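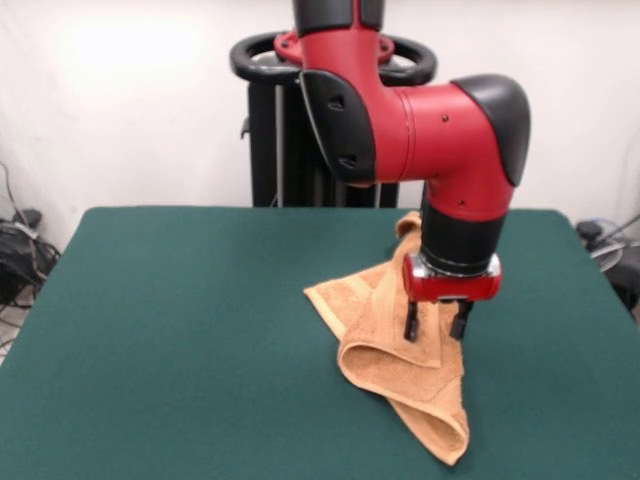

Page 168

Teaching a Task by Hand: Cloth and Towels

This section covers recording demonstrations on the Weltari arm with soft items. Read the section on rigid parts first. The safety limits given there also apply to cloth work.

Before you start

1. Clear the table of everything except the item to be handled.
2. Check that the felt cover lies flat and reaches the table edges. A wrinkle in the felt can catch a fingertip during a low pass.
3. Place one towel within reach of the gripper. It does not need to be centered. Crumple it by hand and let it fall; do not arrange the folds.
4. Move the arm to the Ready position and wait for the status line to read HOLD.
5. Open a new task file and enter the operator name and the item type.

Recording by hand guiding

6. Select Teach, then Free Drive. The joints will hold their own weight but will move under light pressure.
7. Hold the arm by the wrist segment. Do not guide it by the gripper fingers.
8. Press Record and wait for the tone.
9. Bring the fingers down over a raised fold. Stop when the tips are just above the cloth or resting lightly in it.
10. Press Close on the pendant. Keep your free hand off the towel.
11. Lift slowly, carry the towel to the target area, and press Open.
12. Return to Ready and press Stop.

CAUTION: Do not press the fingers through the cloth into the table. The force limit in Free Drive is higher than in playback, and the arm will not stop for you.

Note: If the grasp misses, keep recording and try again from the same height. A missed grasp followed by a recovery is a valid demonstration. Mark it R in the notes field.

Recording by remote control

13. Select Teach, then Remote. Free Drive switches off.
14. Stand outside the marked floor area with the arm and the whole table in view.
15. Set the speed to 25 percent for the first session with any new item.
16. Squeeze and hold the enable switch. Motion stops when it is released.
17. Repeat steps 8 through 12 using the hand controller in place of the wrist.

CAUTION: Keep cables behind or beside the table and clear of the operator's path. Check them again after the arm has been moved through its full reach.

Between demonstrations

Pick up the towel, shake it out, and crumple it again. Vary where it lands. A set recorded with the towel always in one place will give poor results when it is moved.

Stop after 2 failed recordings in a row and check finger alignment as described under Gripper Care.

Saving and review

18. Play back each recording on screen before saving. Delete any in which a hand enters the work area after the tone.
19. Save the file under the item type, followed by the operator's initials.

Procedure checked by H. Van Damme and S. Ramasamy, November. For rigid parts, see the preceding section. For folding tasks that use both arms, see the Seletti supplement.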